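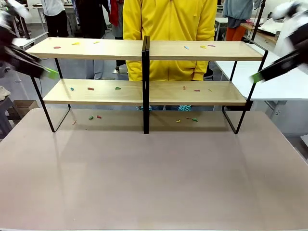 Porholm Retreat > Guest Guides > Planning your stay

How to plan a two-night wellness stay without wearing yourself out

Quick version, for people who book late and pack later.

1. Pick one goal. Sleep, or moving more, or just getting off the phone. One. Write it on the booking form, the box at the bottom that everybody skips.

2. Call before you pay. Ask what the rate covers. Our two-night package is $320 per person with meals and group classes. Massage is extra. Day pass guests pay less but don't get the evening soak.

3. Fill in the health form at home. Meds, allergies, bad knees, pregnancy. Elsie Ormsby reads every one and she will call if something looks off -- pick up, it might be an unknown number.

4. Cut back on coffee the week before. A little less each day. Going cold turkey on arrival morning means a headache all through Sunday yoga.

5. Book treatments early, but only one a day. Guests who book three back to back end up rushing down hallways in a robe. Leave the afternoon open. Maysoun Moussa has the massage list, evenings go first.

6. Pack light. Swimsuit, two sets of loose clothes, shoes that can get muddy, water bottle. Robes and towels are here. Leave the good jewlery home, the mineral pool turns silver dark.

7. Get here by 4 p.m. Dinner is early. The Plerkitwood trail walk leaves right after and doesnt wait.

8. First soak, keep it to 10 minutes. Get out, drink something, sit. Then go back in if you feel fine. Dizzy? Done for the night.

Going home: don't plan anything for that evening. Soup, bed.

Changes to a booking -- call the desk, email is slow in April.

Contact the Porholm desk | © Porholm Retreat | Back to top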